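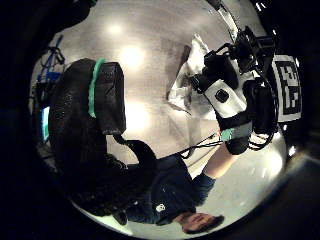

*Gloves on, and the long season starts.*

I own eleven gloves. Yes, an odd number, and no, I don't want to talk about the left one I lost on the Prosville ferry. What I do want to talk about is cold hands, because I've had them since I was a kid and I've spent an embarrassing share of my adult paychecks trying to fix them.

It started up again last week. I was standing at the bus stop on the hill, first real frost, and my fingers went that waxy white they go. Two of them, always the same two! I had perfectly nice knit gloves in my bag and I hadn't put them on, which my doctor says is the whole problem. Put them on before you go out, she tells me, while your hands are still warm. A glove doesn't make heat. It just hangs on to what you bring it.

So I went shopping (of course I did). The little outdoor shop on Vekberg Street has a wall of the things, and I tried on so many pairs that the clerk brought me a stool. The fancy Arkus ski gloves cost $100 and made me feel like I could climb something. I can't climb anything. I also couldn't get my keys out of my pocket in them, and I need my keys a lot more often than I need a mountain.

Mittens are warmer, and I'll argue about this with anyone. Your fingers sit together in there and share. I wear a thin liner under mine, so when I have to dig out a bus card I can pull off the mitten and still have something on. My liners came from a bin at the Shehata market, $5, bright orange, and I love them more than some of my relatives.

Size matters too, and I got it wrong for years. I bought everything snug because it looked neater. Then I went up one size last November and my fingers could wiggle, and what a difference that made on the walk home. Snug in the store is tight by the time you've got a liner in there.

And dry them properly! Not on the radiator, which turned my one good leather pair into something like beef jerky. I hang mine from a clothespin over the tub, fingers up, and they're usually ready by breakfast. The orange liners take longer than you'd think.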